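Spent the evening sorting the hex keys in the garage. Thread, because a couple of people asked how I store mine.

Until January they all lived in one coffee can. Metric, imperial, and every free one that ever came with a flat-pack shelf. About 600 grams of bent steel, and I could never find the size I wanted.

First job was pulling out the flat-pack ones. They went in a bag for the scrap bin. The steel is soft and they round off in a bolt you care about.

Then I checked the rest against bolts I know. Anything with rounded corners got tossed. You can also cut the end back with a grinder, but I didn't bother.
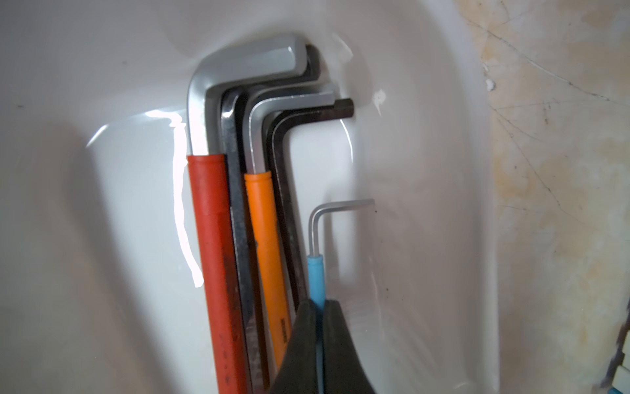 Five keepers in the white tray, biggest on the left.

The sleeves are the best part of the older ones. Red-orange on the big key, bright orange on a smaller one. The printing has worn down, so I go by color now.

The black ones have no sleeves. I might add heat shrink – three colors should cover it.

Tray goes on the shelf over the vise, next to the Voltell driver bits. I had a Guseo folding set for a while and the handle was always in the way.

Next up is the socket drawer. There are 20 in there and I'm missing the 16.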